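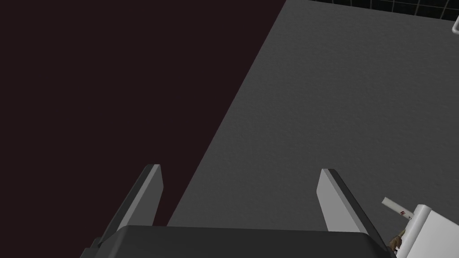
We drove over to Zollwood on Tuesday night for the Skimard open day, which they hold once a year at the workshop where the wetsuits are cut and glued. The other half of the day is an open water swim in Preda Lake with loaner suits, and that was the main reason we went, as I have a half distance race in October and my old suit leaks at the neck. Check-in was at 7:30 in the parking lot and took two minutes. You get a wristband and a swim cap in your group color. Ours was half dark maroon and half gray with one straight line running across it at a slant, very close to the two areas that meet in the picture at the top, though the gray there is mottled and a cap is smooth. The other groups had plain caps and were easier to spot in the water.

Wed 18 July was the hottest day of that week and the workshop has no air conditioning in the cutting room, so they ran those tours first. Our guide was Iveta Ševčík, who fits suits for the local tri club. She took 11 of us through at a time. The rubber comes in sheets and gets cut in stacks, and then each panel is glued by hand, left to sit, glued again and pressed. After that the seams are stitched on the inside only. I had always assumed the stitching went all the way through. She handed around a sleeve that had been cut open so we could see that the thread stops halfway – if it went through, water would come in at every hole.

The repair bench was the part I could have stayed at all morning. Dalibor Vlček was fixing fingernail tears, and he let people try it on scrap pieces. Thin coat on both sides, wait until it isn't shiny, second coat, wait again, then pinch. I rushed the second coat and mine came apart. My wife Žofie did hers right and kept the piece.

They sell repaired suits and last year's models from a rack near the exit. Sizes were mostly small or very large by the time we got there. If you are a medium, take an early tour. 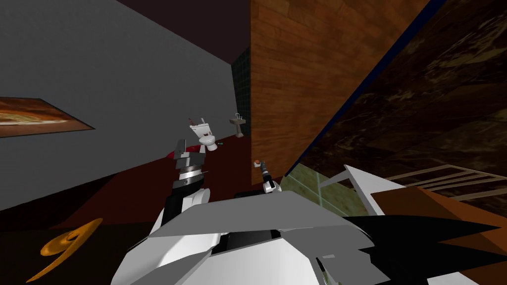 The swim start was at the boat ramp, a ten-minute walk from the workshop, with a short loop and a long loop marked by orange buoys. I took the Vuvard loaner in a medium tall. It was tight in the shoulders for the first few minutes and then I stopped noticing it. We had asked a woman at breakfast what the lake looks like first thing, and she said to get there before six if we ever come back, when it goes orange and brown above and below with one bright yellow strip between. That is pretty much the wide picture on the gray wall, bright band and all. At ten in the morning it was just flat and green. Visibility was poor past my elbow, so I sighted more than I do in the pool and still drifted wide at the second buoy.

Zarmeena Jadoon led the long loop and gave a short talk before we went in. She had everyone flood the suit through the neck, stand up, and push the water down the legs before swimming. I had never done that, and it helped with the shoulders. The long loop came out at 2,704 yards on my watch, which includes the drifting.

Lunch was rice, chicken and watermelon under the tent. After that you could swim again or sit in on a talk about race nutrition. We skipped the talk and Žofie did the short loop a second time.

Parking was $20, paid in cash, and I would bring flip-flops because the walk back from the ramp is gravel. I didn't buy the Vuvard. I want to try one more brand before October, and Kvido Baláž from our Saturday ride has one in my size that I can borrow.

Training > Swim > Visits and Open Days
Filed under: Open Water, Wetsuits, Day Trips
Print this page | E-mail this to a friend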